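Every spring the catering people at Stovcombe ask me what I think of robots, and every spring I say show me the budget line for the second year. Liên Ung, who does our buying, has a quote from Flarnix for two table-laying units. The deposit alone is 2199 - each.

The demonstration was a placemat on a table. 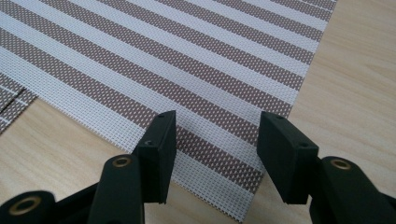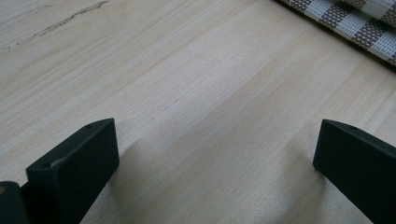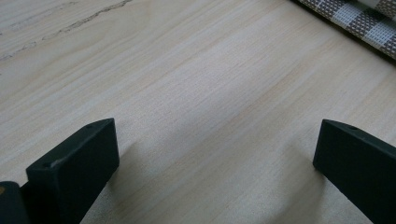
Pale wood, woven mats, black grippers.

What did the quote say about spares? One line, 174 a visit, parts extra. Clarncombe signed something similar with Cunha and still pays people to lay 600 covers on a Wednesday. I would rent for a month, in April when we're quiet, and put the wages and the call-outs on the same sheet. If Flarnix won't rent, I'd keep the money.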